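Why Does a Plate Break and a Pan Only Go Clang?

by Nesrin Işık

Has a plate ever slipped out of your hands? Mine did, when I was seven, in my grandmother's kitchen in Prurkbridge, and I can still hear it. There was a crash, then a sort of tinkling, and then my grandmother calling from the next room to ask if I had shoes on. (I did not. She carried me out under one arm like a rolled-up rug.)

Later that same afternoon I knocked a frying pan off the stove, because it was that kind of day. It made a terrible clang and scared the cat, but when I picked it up it was perfectly fine. I wondered about that for a long time. The pan was much heavier than the plate, so shouldn't it have had the worse fall?

To find the answer, we have to go back to where plates come from, and that means going outside and getting muddy.

Most plates begin as clay. Clay is a kind of earth made of very, very tiny flat grains, far too small to see one at a time. When clay has water in it, those flat grains can slide over each other, a bit like playing cards that have been left out in the rain. That is why you can squash wet clay into a snake or a bowl or a lumpy elephant and it will stay the way you left it.

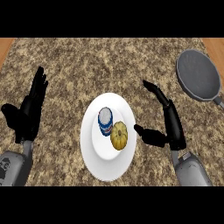 Once a potter has shaped the clay, it has to dry slowly. If it dries too fast, one side shrinks before the other and the clay cracks. Then it goes into a kiln, which is an oven so hot that it would turn your birthday cake to ashes before you could find the candles. Inside the kiln the tiny grains change. They stick together and some parts even melt a little, and when everything cools down again, the clay has become hard. You can pour water on it all day long and it will never go back to being mud.

Potters have a word for clay that has been fired like this. They call it ceramic. Plates can be ceramic, and so can teapots, bathroom tiles and flowerpots.

Now, about that crash. Being hard is a wonderful thing for a plate. A fork won't easily scratch it, and hot soup won't bother it. But the grains that used to slide past each other are now locked tight. They can't move over to make room when something bumps them. So if the plate hits the floor, a small crack starts, often at a spot where there was already a scratch too little to notice, and the crack races along faster than you can blink. We call things that break this way brittle. Crackers are brittle, and so are icicles and uncooked spaghetti.

Metal is different. The bits it is made of, called atoms, are held together quite strongly too, but in many metals they can shuffle along and take hold of new neighbors. When my grandmother's pan hit the floor, the metal could give a tiny bit at the place where it landed. Sometimes you get a dent that way. Have you ever seen an old cooking pot with a dimple in its side? That dimple is where the metal moved over.

You can try something like this at home with a piece of dry spaghetti and a paper clip. Bend the spaghetti gently and watch what happens – it curves a little, and then snap! Now bend the paper clip. It stays bent, and it stays in one piece. (If you keep bending it back and forth it will break in the end, so even metal gets tired.)

My grandmother kept the biggest pieces of the broken plate, by the way. She put them in the bottom of a flowerpot, under the soil, and planted mint on top. The mint grew like mad, and that summer we had it in everything, even the lemonade.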